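10 November 2020

# Sorting cell shown to visitors at Brosstead

Tristetti opened its Brosstead workshop for an afternoon demonstration of the Resach project, which is concerned with teaching a single robot arm to pick up and put away small household and play items. Attendance was by invitation and limited to 27 people, most of them from packing firms, two local colleges and a toy library. It was the first time the cell had been run in front of anyone outside the company since it was moved from the upper floor in July.

The afternoon was introduced by Branwen Kneath, who manages the project. She gave a short account of the work to date and then handed over to Romain Collet, who is responsible for the control software and ran the demonstration from a desk beside the cell.

## What was shown

The arm carries a two-finger gripper with a small camera mounted close to it. The camera view was repeated on a large monitor so that those standing at the back could follow. Collet ran three tasks: single items moved from the table top to a bin, single items taken out of a jar, and a longer run in which the arm was given a colour and had to choose the item itself.

Most of the questions were about the choice of test pieces. Collet said that translucent plastic had been picked on purpose. Light passes through it, the edges are hard to find, and the colour recorded by the camera shifts with whatever lies behind the piece. Thin sticks cause a separate difficulty, as the fingers must close squarely on a narrow target. A lollipop lying on its own is a fairly easy pick. One standing in a bundle with its stick crossed over several others is a good deal harder, and the arm is allowed to give up and try a different one.

The software has so far been trained on 1833 recorded picks. Of these, 526 were made from the jar, and Collet said he would like the share to be higher before the spring. Each record holds the camera view, the finger opening and the position of the arm. Failed picks are kept and marked as such.

Trefor Gethin, who built the cell, dealt with the mechanical side. The fingers are a stock pattern with new pads fitted. The pads wear at the tips and are changed as a pair. He passed a worn pair round and pointed out the rounded edge that had begun to let thin sticks slip. Asked whether suction had been tried, he said it had, on flat items only, and that it was of no use on a stick.

## Speed and stoppages

Visitors from the packing firms wanted cycle times. Gethin said the arm is being run well below its rated speed and that figures taken now would mislead. He declined to give one. The run by colour was stopped once, when a visitor leaned over the barrier and the light curtain tripped. It was restarted after a short check and carried on from the same item.

Caradog Wogan, attending for Lewis, asked how much of the set-up would have to be repeated if the bins were changed. Collet answered that a bin of similar size in another colour needs no new recording, but that a change in the depth or angle of the opening does. Bins laid on their sides are reached from the front, and the approach path is different from that used for an upright container. He added that black bins gave more trouble than yellow ones in poor light.

Keith Cropper, from one of the colleges, asked whether students could be given access to the recordings. Kneath said a set of 108 would be released to teaching staff on request, with a short note on the file layout. The remainder will stay with the company for the present.

The camera view for the jar task has the lollipops between the two fingers, with the bins lying open at the back of the table and a pink popsicle by itself on the wood.

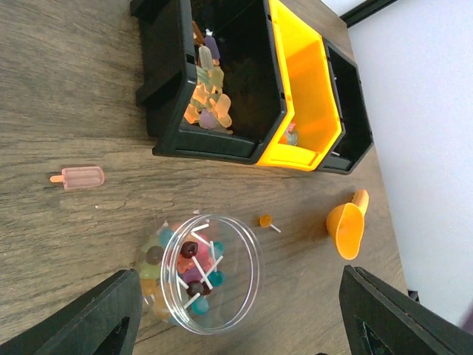 ## Next steps

The table layout will be kept as it is until the jar recordings are finished. After that the cell will be fitted with a second lamp and the runs repeated for comparison. A further demonstration is planned at the same site, with places again limited. Requests should be sent to the Resach project office at Brosstead, marked for the attention of Branwen Kneath, and should state whether the visitor wishes to bring test pieces. Pieces must be clean, dry and small enough to be held between two fingers.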